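Stillkissen Honix im Test: drei Monate mit Säugling und viel Wäsche

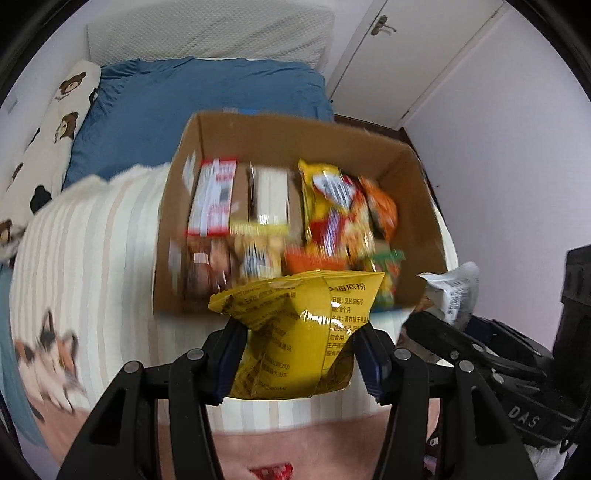 Snackvorrat im offenen Karton, vorn eine gelbe Tüte

Das Honix haben wir im Januar gekauft, zwei Wochen vor dem Termin. Zur Auswahl stand noch das Modell von Brimcombe, das unsere Hebamme Solomiia Skoryk in ihren Kursen benutzt. Das ist fester gefüllt und ein gutes Stück schwerer. Ich wollte etwas, das ich mit einer Hand vom Sofa ins Schlafzimmer tragen kann.

Form und Füllung
Das Kissen ist halbmondförmig und mit kleinen Kügelchen gefüllt. Beim Umdrehen rascheln sie leise, unser Sohn ist davon nie aufgewacht. Im Sitzen liegt er auf der richtigen Höhe, und ich muss die Schultern nicht hochziehen. Bei meinem ersten Kind hatte ich nur ein normales Kopfkissen und nach jeder Mahlzeit Nackenschmerzen. Nach rund 3 Monaten hat die Füllung in der Mitte etwas nachgegeben. Nachfüllen geht über einen Reißverschluss am Innenkissen, der Beutel mit Kügelchen muss aber extra bestellt werden.

Stillen im Liegen
Nachts klappt es weniger gut. Die Enden sind für meine Größe (1,74 m) zu kurz, um eines hinter den Rücken zu stecken und das andere zwischen die Knie zu nehmen. Meine Freundin Floor Mulder ist kleiner und kommt damit zurecht. Das Baby schläft bei uns nie auf oder neben dem Kissen — das steht auch so in der Anleitung.

Bezug und Reinigung
Der Bezug aus Baumwolle darf bei 60 Grad in die Maschine. Milchflecken gehen raus, Vitamin-D-Tropfen nur mit Vorbehandlung. Nach dem ersten Waschen war er etwas eingelaufen und ließ sich schwer wieder aufziehen, danach blieb die Größe gleich. In den Trockner darf er nicht. Ein zweiter Bezug ist deshalb Pflicht und sollte bei dem Preis eigentlich dabei sein.

Preis
Bezahlt habe ich 90 Euro, der Ersatzbezug kam dazu. Der Karton war unbeschädigt, das Kissen roch am ersten Tag leicht nach Folie.

Bewertung
Sitzkomfort: gut
Liegen: mäßig
Bezug: gut, trocknet langsam
Zubehör: knapp

Für das Stillen im Sitzen würde ich es wieder kaufen. Wer vor allem nachts im Liegen stillt und eher groß ist, sollte nach einem längeren Kissen suchen.

Manee Thongsuk, 24. Juli 2022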